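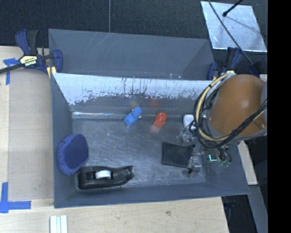 Gray metal bin with worn back wall

Courses > Materials > Handout 3: Wear on Metal Surfaces

Notes | Readings | Labs | Contact

Wear is the slow loss of material from a surface in contact with another. Two kinds matter this week.

Abrasive wear – a hard edge or grit cuts the softer surface and leaves scratches.

Adhesive wear – high spots stick together under load and tear away.

For the lab, rub the Olleck coupon 500 strokes, wipe it, and weigh it again. Record the loss in milligrams. Groups using the Treltmont block should stop at 170 strokes.

Reports are due 30th November.

Comments (2)

tmk4: Do we weigh before wiping too?

rowan_b: No, only after. It's in the lab sheet under Procedure.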